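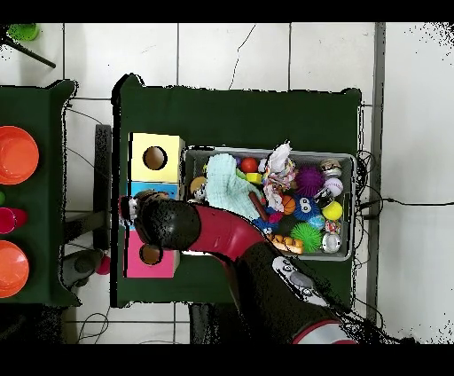

4. Setting up the lending shelf list (Dravthorpe Toy Library, helper's manual)

Written by Tatu Mwaipopo, last changed April 30, 2023. Replaces the October sheets, bin those.

You need: the office laptop, the label printer, a roll of labels, the key to the long cupboard. Allow 45 minutes the first time. Less after that.

4.1 Starting the list

1. Plug the laptop in. Battery is poor, don't trust the percentage.

2. Open the Parka folder on the desktop, then the file called Lending. Parka is just what we called the list, it was going to be something else.

3. If it asks about updating links, click No. Always No.

4. Check the bottom of the window. It should say Shared. If it says Read Only, somebody has it open at the Trundby branch. Ring them. Don't save a copy under another name, we ended up with 3 lists last time and Shabnam had to merge them by hand.

5. Go to the Items tab and scroll to the first blank row.

Note: the list slows down past 400 rows. We are over 400 now. Wait for the little wheel to stop before you type or it drops letters.

4.2 Adding a new item

1. Column A, item number. Next one up from the row above. Don't reuse numbers from things we've thrown out.

2. Column B, name. Short and plain. "Farm puzzle" will do. No brand unless there are two alike.

3. Column C, age band. Use the drop-down, don't type over it. If the box has an age on it use that, otherwise ask Segundo Restrepo.

4. Column D, pieces. What goes out must come back, so count them out on the table before you fill this in. For loose mixed sets write "bag" and weigh it on the kitchen scales, grams only.

5. Column E, deposit. Leave blank for members. 2 pounds for everyone else.

6. Column F, condition. A, B or C. Nothing below C goes on the shelf.

7. Press Enter, then Ctrl and S. Check the row is still there after saving.

CAUTION: anything with a button battery gets checked for a screwed-down cover before it is entered. No screw, no loan. Put it in the cupboard in the office and tell Segundo the same day.

CAUTION: small balls, beads and anything that could fit in a small child's mouth go in the 3 and over band whatever the donor tells you.
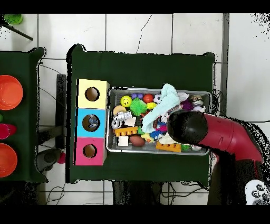 8. Repeat for the next item. Do one shelf at a time and stop at the end of a shelf, not halfway. The next person can't tell where you got to.

4.3 Printing labels

1. Switch the printer on at the side. Green light, wait. Orange light means the lid isn't shut.

2. Load the roll with the labels facing up. Feed the end under the bar untill it clicks.

3. In the list, highlight the rows you want. Whole rows, click on the numbers at the left.

4. Labels tab, Print Selected. Print one first and look at it. If the number is chopped off at the right, the paper size has gone back to default. Change it to Narrow.

5. Print the rest.

6. Stick the label on the container, never on the toy. Short side of the box so it can be read on the shelf. Cloth bags get a tie-on tag instead, tags are in the tin.

Note: don't pull a stuck label out backwards. Open the lid, press the release, pull it forwards. Yhon Escobar has the instructions for cleaning the head if it prints stripes.

4.4 Lending something out

1. Loans tab. Member number first, name fills itself in. If the name is wrong, stop and check the card.

2. Item number in the next box.

3. Due date fills itself in too. You can shorten it, please don't lengthen it.

4. Get the borrower to check the pieces against the label with you. Both of you initial the slip.

5. Slip in the box file, under the due date and not the surname.

4.5 Taking it back

1. Count or weigh. Do it while they are still there.

2. Anything missing, write it in the Notes column with the date. One piece short, carry on. More than that, see section 6, deposits.

3. Wipe hard plastic with the spray. Fabric goes in the wash bag. Wood gets a damp cloth only, do not soak.

4. Mark it Returned. Row goes grey.

5. Leave it on the returns trolley overnight. Shelve next session.

4.6 If it goes wrong

List won't open: restart the laptop. If still no, use the paper loan sheets in the red folder and type them up later. Write clearly, somebody else will be reading them.

Row has vanished: check the filter. Nine times out of ten somebody has left a filter on. Data tab, Clear.

Two items with the same number: the newer one changes. New label, peel the old one off completly.

Due dates all wrong: laptop clock. Set it, close the list, open it again.

Anything else: Walter Salazar for the laptop, Shabnam Rana for the list itself. Numbers inside the cupboard door.

4.7 Closing down

1. Save. Close the list properly, don't just shut the lid.

2. Copy the file to the memory stick marked JAMES. Say Yes to replace.

3. Printer off at the side.

4. Stick and key back in the cash tin, tin to the office.

Next: section 5, party box bookings.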